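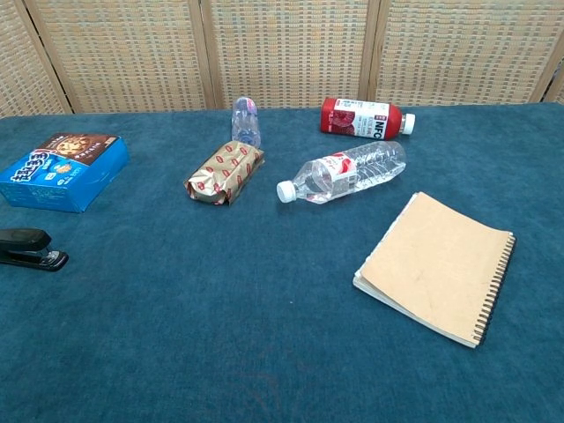

Uma mesa com pano azul, um biombo entrançado ao fundo e várias coisas espalhadas por cima.

De que é feito? Os materiais que temos em cima da mesa

Todas as coisas que usamos são feitas de algum material. Uma caixa pode ser de cartão, uma garrafa pode ser de plástico e um embrulho pode ser de folha dourada. Quem fabrica uma coisa tem de escolher o material antes de começar. Nesta página vamos ver como se escolhe, e no fim há uma atividade para fazer em casa ou na escola.

O cartão

O cartão é feito de fibras de papel. As fibras vêm da madeira das árvores ou de papel velho que foi reciclado. Misturam-se com água até formarem uma papa, e a papa é espalhada, prensada e seca.

Há caixas de cartão fino, só com uma camada grossa de papel, e há caixas de cartão canelado. O canelado tem três camadas e a do meio é ondulada. Essa onda deixa ar lá dentro e torna a caixa mais forte. As caixas grandes das mudanças são quase sempre assim.

O cartão tem uma vantagem para quem vende comida: é fácil imprimir nele. A caixa azul da fotografia tem uma bolacha com pepitas de chocolate na face de cima e letras grandes e brancas no lado comprido. Mesmo quem não sabe ler essas letras vê o desenho e percebe que se fala de bolachas. Quando fores ao supermercado, repara em quantas caixas têm o desenho de um alimento.

O cartão não gosta de água. Se ficar molhado, as fibras afastam-se umas das outras e a caixa amolece.

O plástico transparente

Muitas garrafas de água são feitas de um plástico chamado PET. É leve, não parte quando cai e deixa passar a luz. Por isso conseguimos ver através dele. Na fotografia, o azul do pano vê-se através da garrafa que está em pé perto do biombo.

Para fazer uma garrafa destas começa-se com um tubo pequeno e grosso, parecido com um tubo de ensaio. Aquece-se o tubo, mete-se num molde e sopra-se ar lá para dentro. O plástico estica e encosta-se às paredes do molde, como um balão dentro de um frasco. A rosca onde entra a tampa já vem feita no tubo e não muda de tamanho.

A tampa costuma ser de outro plástico, mais rijo. Nos centros de reciclagem os dois plásticos são separados com água: o PET vai ao fundo e o plástico das tampas flutua.

A folha brilhante

Os embrulhos de guloseimas e de outros petiscos são muitas vezes brilhantes. Alguns são de alumínio, que é um metal. Outros são de plástico com uma camada de metal tão fina que não se consegue medir com uma régua. A olho, é difícil distingui-los.

Existe um teste simples. Amachuca o embrulho vazio na mão e depois abre a mão. Se ficar amachucado, deve ser alumínio. Se voltar a abrir, deve ser plástico com metal por cima.

O brilho aparece quando a luz bate no metal e volta para os nossos olhos. Se a folha estiver lisa, a luz volta quase toda na mesma direção. Se tiver dobras, como o embrulho dourado da fotografia, cada dobra manda a luz para um lado diferente e vemos pontos claros e escuros. As pontas desse embrulho estão apertadas. É uma maneira antiga de fechar um embrulho e ainda hoje se usa muito.

O metal e o agrafador

Um agrafador costuma juntar mais do que um material. O braço do agrafador preto da fotografia é brilhante, e perto da ponta há uma pequena peça prateada.

Quando carregamos num agrafador, uma lâmina empurra um agrafo de cada vez. O agrafo atravessa as folhas e bate numa chapa com duas covinhas. As covinhas dobram as pontas para dentro e as folhas ficam presas. Os agrafos são de arame de aço, um metal que se dobra sem partir. Um agrafador pequeno prende bem até 20 folhas finas. Com mais folhas, as pernas do agrafo não chegam ao outro lado.

Não uses o agrafador sem um adulto por perto e nunca ponhas o dedo debaixo da ponta.

As coisas entrançadas

Entrançar é passar tiras ou fios por cima e por baixo uns dos outros, até formarem uma superfície. Os cestos fazem-se assim, e os tecidos também, com fios muito mais finos. O biombo da fotografia tem painéis entrançados em tons claros, separados por tiras de madeira.

Um biombo é uma parede que se dobra. Serve para dividir uma sala ou tapar um canto. Para ficar em pé, abre-se em ziguezague. Podes experimentar com uma folha de papel: lisa, cai logo; dobrada em ziguezague, aguenta-se sozinha.

Atividade: a mesa dos materiais

Vais precisar de um pano liso, papel, lápis e coisas pequenas que haja em casa. Pede autorização antes de ires buscá-las.

Estende o pano em cima de uma mesa e espalha as coisas por cima. Toca em cada uma e escreve no papel o nome e o material. Se tiver mais do que um material, escreve todos. Depois junta as coisas em grupos: cartão e papel, plástico, metal, madeira, tecido. As que não couberem num só grupo ficam no meio.

A Catalina Mansilla e o Benjamín Ledesma fizeram esta atividade na escola e não chegaram a acordo sobre um lápis. A Catalina queria pô-lo na madeira. O Benjamín queria pô-lo no meio, por causa do bico. O bico de um lápis é feito de grafite e argila, por isso o lugar do lápis é no meio.

Palavras novas

Biombo: parede leve feita de painéis que se dobram.
Canelado: com ondas.
Fibra: fio muito fino.
Grafite: material escuro e macio que deixa risco no papel.
Molde: forma oca que dá o feitio a uma coisa.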